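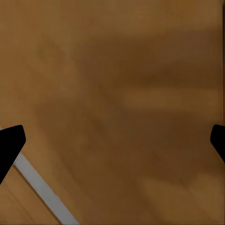 Checking Wrist-View Renders Before Policy Training

This guide applies to users of the Gonura simulation package who train grasping policies from wrist-view images. It covers the check that must be completed before a training run is submitted to the Uleta cluster.

Step 1. Open the task file and set the gripper to its fully open position. Both fingers should enter the view from opposite sides, with clear space between them.

Step 2. Render 100 start views with the random seed fixed at 13. Save them in a new folder.

Step 3. Review the surface texture. Soft, blurred wood grain is acceptable. In our trials, policies trained on blurred grain performed as well as those trained on sharp grain, and rendering took less time.

Step 4. Turn on shadow variation. Dark patches on the table should differ in shape and position from one view to the next. If they do not, reload the lighting file and repeat Step 2.

Step 5. Train for 2000 steps with a batch size of 8. Compare the loss curve with the Enemham baseline supplied with the package.

A policy that closes the gripper when no object is present has probably learned to respond to shadows. In that case, add more views of the bare surface to the training set and train again from the start.

Last updated June 4, 2022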